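Household goods exchange to open Saturdays

Numolura, the household goods exchange on Queiroz Street, will open on Saturday mornings from next week and has changed what it will take at the door.

The exchange lends and gives out kitchenware, linen, clothing and small household items. It has been open on weekday afternoons only since it moved into the old carpet showroom last October. The new hours are 9 am to 12.30 pm, with drop-offs closing at noon.

Cloth and marbled black and white, in the sorting room on Queiroz Street.

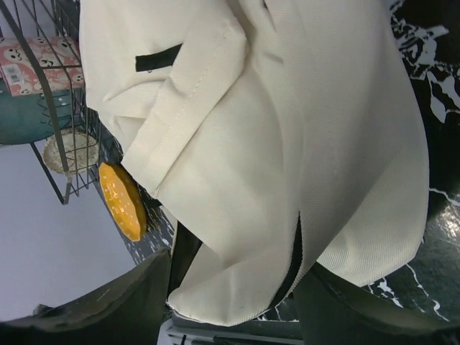
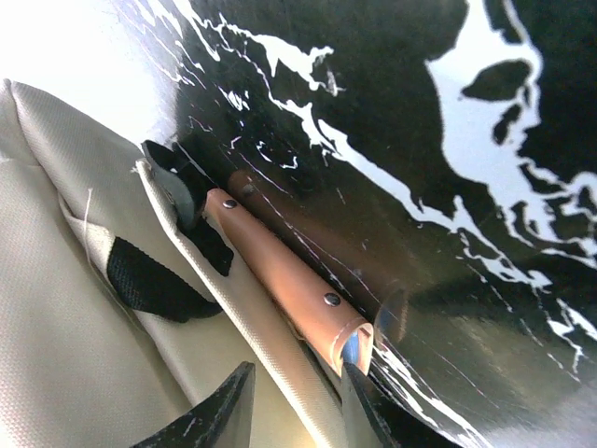
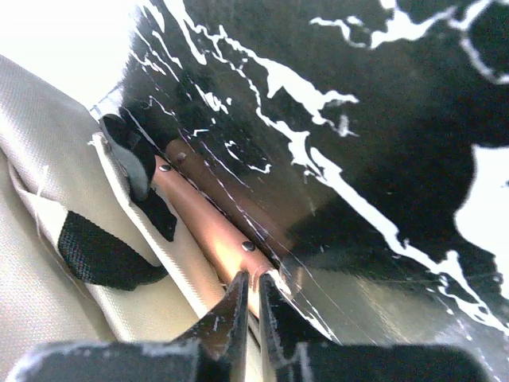
Pilar Ibarra said the weekday hours had shut out anyone with a full-time job, and that she had twice driven home with a boot full of sheets and saucepans after finding the roller door down. She had asked for a Saturday opening at the autumn public meeting and again by letter. She would have preferred a full day, she said, but a morning was a start.

The exchange said 443 households were registered to borrow or collect, up from 220 when it moved in. More than 2,000 pieces have gone out over the same period. Kitchen items move fastest, followed by bed linen and winter jackets. Baskets and bowls are also asked for, particularly by people setting up their first rental.

Clothing is the slowest part of the job. Each garment is unfolded, checked at the seams and cuffs, and folded again before it goes onto a shelf. Pale fabrics take longest, as marks that don't show under the old fluorescent tubes can be plain to see in daylight. The folding tables have been moved closer to the front windows.

Mahfuz Selvanayagam, who coordinates the sorting, said clothing should come in clean, dry and loosely folded, with nothing in the pockets.

"We had a good wool coat go in the bin last winter with a leaking pen in it," he said. "Please check the pockets. Check the lining as well, if there's a hole in the pocket."

Kitchen and household goods should be kept apart from clothing, in a separate box or bag. Knives need to be wrapped in cardboard and labelled. Anything with a loose handle or a missing rivet can still be brought in, but it goes to the repair bench first and may be held for a fortnight.

Under the revised list, the exchange will no longer accept pillows, electric blankets, non-stick pans with a worn coating, or curtains without their hooks. It will take tablecloths, tea towels, wire racks, mixing bowls, placemats and coasters in any number. Opened packets of food are refused, but sealed packets in date can be left in the crate beside the counter and are passed on to the pantry at the neighbourhood centre.

Furniture is still not accepted, as the building has no loading dock and the rear lane is too narrow for a truck. Residents with tables or shelving to give away are asked to use the noticeboard inside the entrance, where cards stay up for a month.

Borrowing limits are unchanged at six items per household, with a three-week loan. There is no charge for loans. Party sets of plates and glasses need to be booked and must come back washed.

Ayanda Adams said she had borrowed baking trays and a set of bowls for her daughter's birthday and returned them the following week with a box of her own linen. The queue was the only drawback, she said, and she hoped a second session would shorten it.

Council has agreed to extend the parking limit outside the building to one hour on Saturdays. The two bays nearest the door are for drop-offs only.

New borrowers need to show proof of address at the counter. Registration takes place during opening hours and can't be done by phone.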